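2023-09-26
Radosław Gajewski

Second day with the pick-to-bin policy, now with wrist force added to the input. Training data is the same set from April, nothing new recorded. I wanted to see only if the force channel changes how the hand closes on things that are not boxes.

Protocol as before: objects are put down freely around the white bin, the arm begins from the raised open-hand pose, one attempt per object, no correction by the operator. I ran 39 attempts with force and the same 39 without. 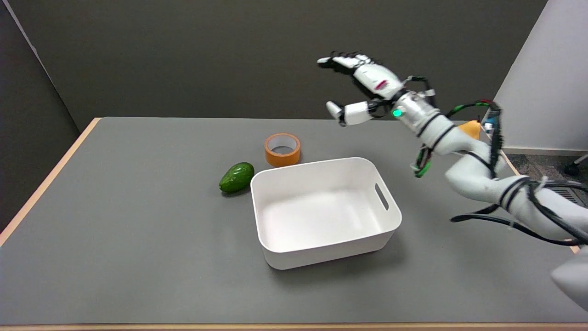 With force: 26 good, 13 failed. Without: 12 good. The difference is bigger than I expected, so I do not trust it yet. Most of the failures with force are on the tape roll — the thumb comes down on the rim and the roll slides away. The avocado is much easier now, the fingers stop earlier and do not push it.

One doubt: I zeroed the force sensor before the first series but not before the second. Must repeat both in mixed order. Malinowski, please do not change the controller gains until this is done.

Ondum lab notes | Contact | Back to top
2 comments | 0 shares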